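Gearbox output bearing, grease or oil bath?

dkemp77
Posted in: Drives and Bearings
We have a Kemitz worm gearbox on a conveyor at the Dravville plant. The output side bearing has failed twice since August. Shaft speed is 400 rpm. It was packed with grease from new, and maintenance wants to switch to an oil bath. Has anyone done this on the same box?

pantline
Reply
Did it on two of ours. You need the lip seal turned around and a vent plug, or it will push oil out the shaft end. No failures since. 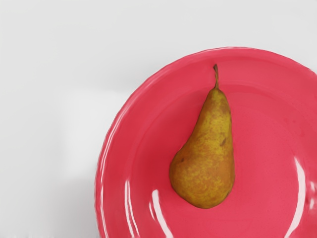
Myrto Karamanlidis
Moderator, Drives and Bearings

Before changing anything, what did the old bearing look like? At 400 rpm grease should be fine. If the outer race is marked on one side only, check the belt tension first.

dkemp77
Reply
Marked on one side, toward the motor. Cage was in pieces so I can't say much more. It had 2160 hours on it.

pantline
Reply
I still say oil. Grease in that housing never gets to the far row.

Cyprian Olszewski
Reply
Disagree. One-sided wear is load or alignment — oil won't fix either. We had the same thing on an Evden drive, and the base was out by 13 thousandths. Shimmed it and kept the grease.

dkemp77
Reply
OK, I'll put a dial indicator on it at the next shutdown and check the belt while the guard is off. Does anyone have the seal part number in case we go to oil anyway?

pantline
Reply
It's stamped on the seal face. Read it off the old one before you order.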